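A new photobook about working ferries and the people who run them goes on sale this week. *Standeo*, by Hideaki Ueda, has 296 pages and is published by Flerov at a paperback price. It took him two winters to shoot, starting in January, when most of the boats carry more post than passengers.

Ueda travelled on foot between crossings and used one film camera with two lenses. The book is printed in black and white apart from the cover.
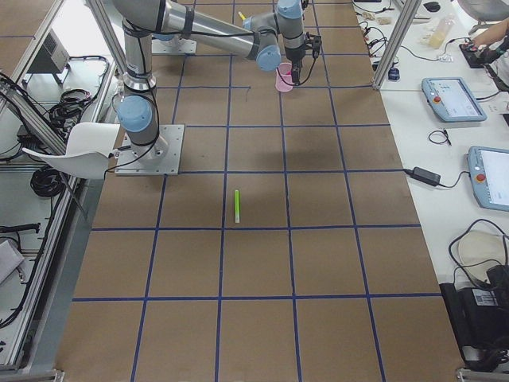 ## Launch and exhibition

Prints from the book will hang at the Jokuvico gallery until the end of the month. Entry is free. Signed copies are on sale at the front desk, and the first 289 come with a small loose print of the night crossing at Darko. 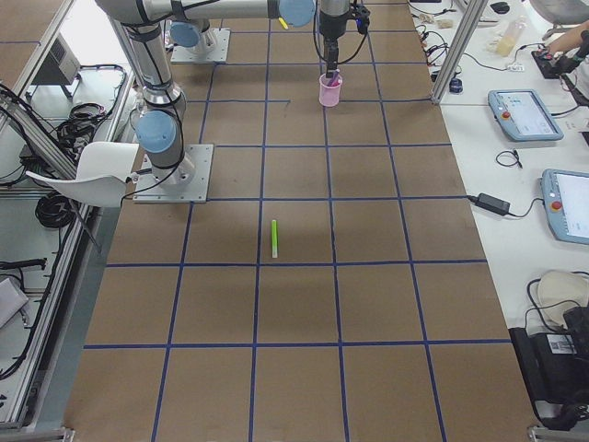 **Danang Gunawan**, books reporter
9 April 2018

Ueda will give a talk at the gallery on Thursday evening, with questions afterwards. He plans to show pictures that were left out of the book, including a set taken in engine rooms. Seats should be booked by email through the gallery.

Flerov says a second printing will follow if the first sells out. Ueda's next book will be about lighthouse roads.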